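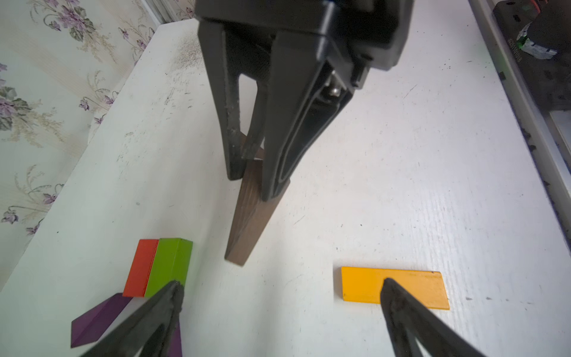 Week 4 notes: gripping, letting go, and two arms on one table
Shared workshop build, handout by Youssra Hajji

Hi all! These are my notes from the talk, cleaned up a little (my handwriting doesn't deserve to be scanned). If you missed last time, read the wiring notes first or the servo part won't make much sense.

Where we are

Both arms are bolted down and both grippers open and close on command. The Lakusitz board talks to all the servos over one cable now, so please don't go back to the old splitter. I know it's still in the drawer. I know it fits.

The nickname for the build is Utine, and that's also the folder name on the shared drive, in case you've been looking under "arms".

Closing on a block

My first idea was to tell the gripper to close all the way and let the block stop it. Don't do this! The servo keeps pushing, it heats up, and after a while it shuts itself off and you get to hear the block hit the table. What I do now is close in small steps and read the current after every step. Once the current jumps, stop, back off one step and hold.

The number I settled on for the jump is 698 in raw units from the board. Yours will be different if you changed the fingertips, so find your own: close on a block by hand control, write down the reading when the grip feels firm, and start from there.

Where you grab matters too. If you pinch a tall block near the top, the bottom is free to swing, and it can lean over between the tips while everything looks fine in the log. I go back and forth on this one. Grabbing lower is steadier, but then the fingers need room on both sides, and with two blocks pushed up against each other you don't have any. For now I grab high and go slow.

Letting go

Lower until the block touches, then open halfway, wait, then open the rest. The wait is 1000 milliseconds in my script, which feels like forever when you're standing there, but I tried cutting it and the arm started dragging blocks along on its way up. If you get it lower without the dragging, tell me how!

Two arms, one table

The rule is simple and a bit dumb: only one arm moves at a time. The other one has to be parked and has to have said so. Lougher is the little script that passes the turn back and forth, and it's 4 lines long if you skip the comments. Yes, it's slow. We'll do proper shared zones later, after the park positions have stopped drifting.

Speaking of drift, re-zero both arms every time you power up. Even if you only went for coffee.

Before next time

Find your own current number and bring it. Try one pick and place with a block standing up and one with it lying flat, and note which gave you more trouble. Also, the Nirnov fingertip pads are in the blue bin, one set per person please, and the spare screws are in the jar next to it.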